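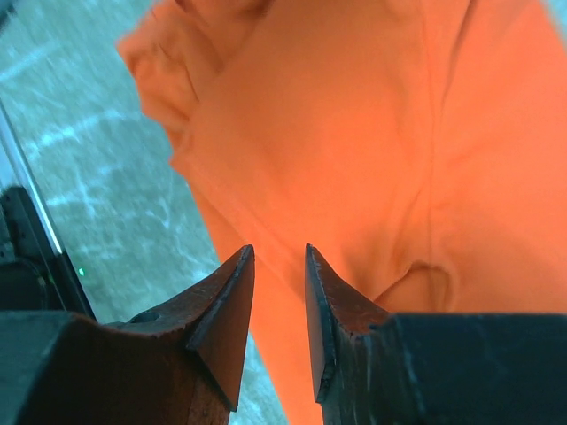
Aurelio Montes keeps his order book in a drawer and his phone in another room. He has run Clekel, a small linen rental business, for 26 years, and he says most of the job is still laundry.

"People think I'm in the party business," he said. "I wash things. I iron things. Then I drive them somewhere and drive them back."

Clekel rents tablecloths, napkins and runners to wedding halls, church groups and restaurants that don't want to own their own. Montes started it after leaving a job at Bradum, a hotel laundry that has closed. He bought two used washers from the hotel when it shut down, and one of them is still in service.

The busiest month is July. A large wedding can take 200 napkins, and he sends extra with every order so that a hall is not caught short. In the last year before the pandemic, the company washed 3,397 tablecloths. He knows the number from the water bill dispute that followed, when he had to show the utility what he was using it for.

"They thought I had a leak," he said. "I had to bring them a year of receipts."

Asked what gives him the most trouble, Montes said candle wax, then red wine, then lipstick. Wax he scrapes off with a plastic card after the cloth has been in the freezer. Wine is easier if the customer leaves it alone. Many don't.

"They put salt on it, they put soda water on it, they rub it with a napkin, which is also mine," he said. "Now I have two stains."

Color is the other problem. White can be bleached and ivory can usually be matched, but strong colors fade at different rates depending on how often they go out. A cloth that has been rented all summer won't match one that stayed on the shelf. Montes rotates each color so the whole set ages together, and when it gets too pale he sells it off to painters and to a craft store called Gimetti.

He buys mostly polyester now. He held out for cotton until a few years ago, when the price went up and the restaurants began asking for something that dried faster. He still keeps a cotton set for one customer, the Coetzee family, who have rented from him for every anniversary and graduation since the company's first summer.

"Cotton feels better on your hands," he said. "It also takes me twice as long to press. I charge them the same. I probably shouldn't."

The last two years were hard. Almost every event in the spring of 2020 was canceled, and Montes gave back the deposits. He kept the lights on by washing uniforms for a dental office and aprons for a bakery. Bookings for this summer are better, though couples are waiting longer to commit and the guest lists are smaller.

He has no plan to retire. His daughter handles the website and has asked him to raise prices on short notice orders. He said he is thinking about it.

Before going back to the press, he offered one request for anyone returning linens: shake them out first. Last fall he found a set of car keys in the filter, and the owner had already paid for a new one.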